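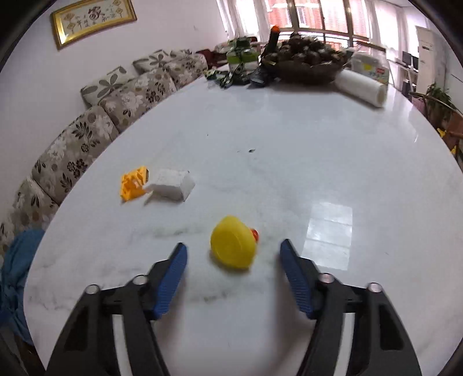

By Aitana Segura | Thursday, December 16, 2021

The first thing I did at Wonberg's open day was chase a rubber duck with a robot's hand. I'd like to say I was good at it!

Wonberg is a tiny outfit in Trallholm that teaches robots to handle ordinary household stuff, and a couple of times a year they let people like me come and have a go. I pictured a lab, with safety glasses and a sign-in desk. What I got was a living room with a flowered sofa, a long shiny table and a lot of snacks, and I'd taken my coat off before I remembered I was supposed to be working.

Mehwish Niazi runs the sessions. She handed me the gripper (two black fingers, blue pads on the inside) and told me to stop thinking of it as a tool. "You're the arm today," she said. "The robot gets your good habits and your bad ones." You hold it, you squeeze, the fingers close, and a camera records the whole business so a machine can learn from it later.

A duck is a mean thing to start with, by the way. It's all curves. I came at it from behind, I came at it from above, and I talked to it a little. The foam block was much more my speed, and I'd have happily moved that thing back and forth until lunch.

Mehwish says a new person is usually decent after 80 tries. I did 17 and needed to sit down, mostly because I'd been holding my breath. My wrist was sore, too, and she said that goes away by the second visit.

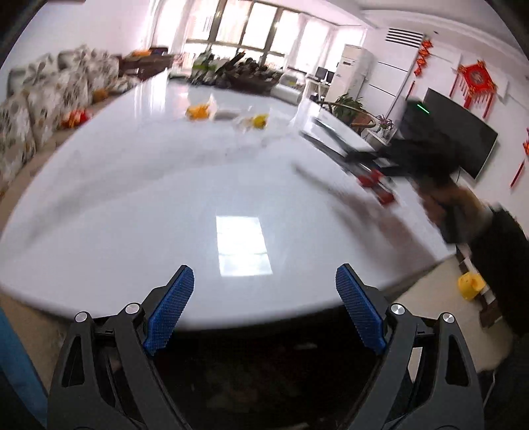 A hand and a gripper share the long table at Wonberg's open day.

After the break we moved on to bags, and I have new respect for anybody who packs groceries. A clear plastic bag has no real edges! You go for the thing inside and get a pinch of plastic, or you go for the plastic and the whole bag slides away from you. Mehwish likes them for just that reason. Homes are full of bags, she told me, and a robot that can only pick up blocks isn't going to be much help putting the shopping away.

I asked when I could have one at my place. She laughed and offered me tea. The next open day is in April, and I've already put my name down.

Filed under: Tech & Home
2 comments | 85 shares
Back to top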